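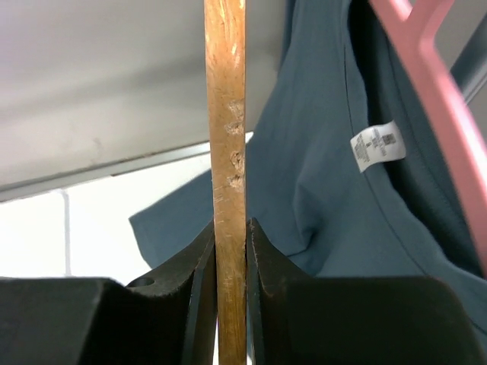 Wooden stick, chipped along one edge.

September. Up at six, wind from the south-west, sky clear. Pump cycled again overnight. I heard it start at 1:40 and again before three, and no one in the house had a tap open on either occasion. Second week of this.

The facts so far, for my own reference. The Geltow draws from the main tank through a foot valve and a length of poly pipe, passes through the filter housing, and feeds the house from there. The pressure switch cuts in low and cuts out high, with the pressure tank on a tee between the switch and the filter. When all is well the pump should sit idle from the last shower at night until the kettle in the morning. It isn't sitting idle. Either water is leaving the house side, or it is going back to the tank through the foot valve, or the bladder has lost its air charge and the switch is responding to very small changes. The third wouldn't cause cycling on its own with everything shut, but it would make either of the first two show up sooner.

Test one, after breakfast. Closed the gate valve on the house side, ran the pump up to cut-out, turned off the power at the wall and noted the gauge. Went and did the dishes. Came back after 14 minutes and the needle had dropped well below where I left it. So the loss is upstream of the gate valve, unless the gate valve is itself passing, and gate valves of that age often do. I should have fitted a ball valve when we did the filter. I wrote that in this diary at the time, I think, and did nothing.

Test two. Opened the tank lid and listened at the inlet while the line was under pressure. A faint hiss, possibly imagined. Put a length of garden hose to my ear, with the other end down near the pipe, and the hiss was definite. Water is getting past the foot valve.

Drained the pressure side and checked the air charge in the tank with the tyre gauge. It read 13 psi, which is far too low for the switch setting. Pressed the valve stem for a moment and got only air, no water, so the bladder is probably intact and has simply lost charge over the years. There is no record of anyone checking it since we moved to Diltaleck. Pumped it up with the foot pump until it sat just under cut-in. This took longer than expected and my knee complained for the rest of the morning.

Rang Mac Suibhne in Tumby for a foot valve. They had the brass one in stock and the plastic one on order. Asked for the brass. The man on the counter wanted to know whether I was after the strainer as well, and I said yes, as I haven't seen the condition of the old one and don't want to drive in twice. He also tried to sell me a pressure controller to replace the switch. Declined. The switch is fine and I can take it apart with a screwdriver.
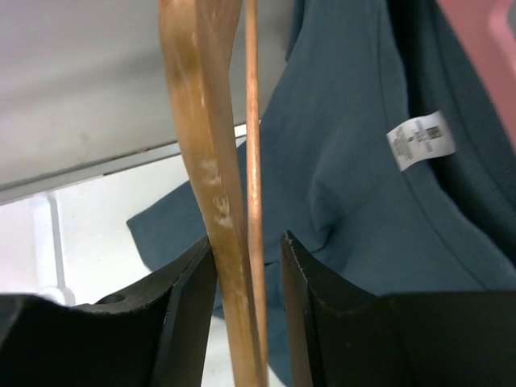
Wooden hanger.

Drove in before lunch. Roadworks at the second bend past the silos, one lane, long wait behind a boat trailer. Canola out on both sides and a good colour. Collected the valve, strainer, a roll of thread tape, and two stainless clamps to replace the rusted pair on the suction line. Paid on the account. Met Siobhán Buckley outside the post office and she asked whether our water had tasted odd since the last rain. It hasn't. Hers has, and she puts it down to leaves in the gutters on the shed side. I suggested she look at the first-flush diverter, which on that model has a small bleed outlet that blocks with grit. If the bleed is blocked the chamber never empties, and every later shower goes straight past it into the tank. She hadn't known there was an outlet. Told her I would come over and look at it once ours is finished.

Home by one. Sandwich standing up.

Pulled the suction line. The poly had a set in it from lying in the same curve for so long and it came out of the tank like something that didn't wish to. Old foot valve was seated crooked. Took it to the bench and opened it: the flap had a groove worn across the face, and a flake of something hard, scale or perhaps a bit of pipe swarf, was sitting in the groove. The strainer was half closed with brown slime. I scrubbed it anyway and put it in the spares tin, then took it out of the spares tin and threw it away.

Fitted the new valve. Three turns of tape, hand tight and then a bit more with the grips, no sealant. Cut the end of the poly square first, as the old cut was at an angle and the clamp had been biting on one side only. This may have been letting air in on the suction side, which would explain the spluttering at the kitchen tap that we have been blaming on the aerator. Two faults, then, and one has been hiding behind the other. Hung the intake a little higher than before, to keep it clear of the sludge on the tank floor. We give up some usable water at the bottom. According to my sums that is 822 litres we can't reach without lowering it again, and I am content with that in exchange for a clean strainer.

Priming was the slow part. Filled through the plug with the jug, waited for the bubbles, filled again. On the first attempt it lost prime in under a minute. Found the plug O-ring pinched, turned it over, greased it, refitted. Second attempt caught and the gauge came up smoothly to cut-out with no flutter in the needle.

Repeated test one at half past three, same method. The needle didn't move that I could see. Left it while I coiled the hose and swept up, looked again, same position. Opened the laundry tap to watch the cut-in and it came in cleanly. The pump now runs longer per cycle and starts less often, as it should with a proper charge in the tank.
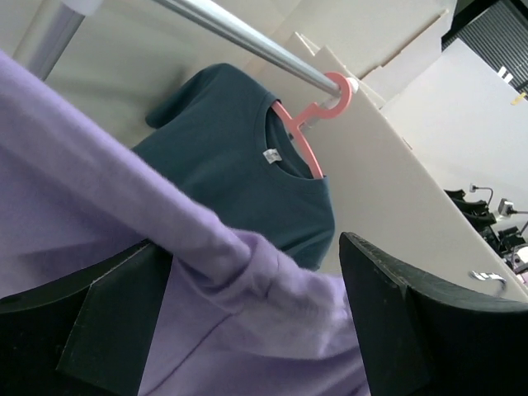 Then cleaned the filter housing, as the water was off anyway. The sediment cartridge was due. The date I wrote on the housing in marker has faded to the point where I can read the month and not the year. I have put the new date on a tag with wire. The carbon cartridge has some life left and went back in. The housing spanner was not on its hook, and I used the strap wrench, which leaves marks on the bowl.

Bríd Gilmartin telephoned at five about the bore readings for the district sheet. She has the figures from everyone on our side of the road except us and the place behind the quarry. Gave her ours from the notebook. Standing level is 9 metres, the same as at the last reading, which she considered suspicious, and she asked me whether I had measured it or copied it. I had measured it. She wants the conductivity as well next time and will lend me her meter, provided I rinse it in rainwater afterwards and don't leave it in the ute. We then talked for a while about the proposed standpipe in town, on which we disagree. I think the coin box is the weak point. She thinks it is the hose coupling.

Tea was soup and the end of the bread. Light rain at dusk, not enough to register in the gauge, though it did run in the gutter for a minute or so.

To do: ball valve on the house side, before summer. Cut a spare length of poly and store it straight, tied to the shed rafters. Check the air charge again in a month and write it on the same tag as the filter date. Siobhán's diverter. Find the housing spanner.

10 p.m. Pump silent since the last shower. I will leave the bedroom door open tonight so that I hear it if it starts.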